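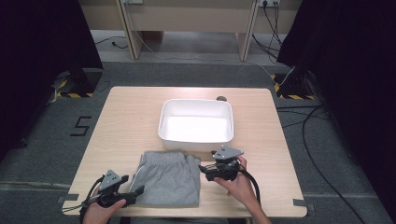 What is the Dretside Sewing School?
A small evening school in Zallville where grown-ups learn to make, mend and alter their own clothes.

Print this page | E-mail this page

By the Dretside office, July

We opened in 2000 over the old Hellwig button shop, and we still love it up here! Beginners start with a plain tote, then move on to hems, zippers and (deep breath) sleeves. The Enora Room has big windows and a cutting table everyone fights over - come early. Classes run until 9 p.m., and a six-week course costs $73, thread included.

Last updated: July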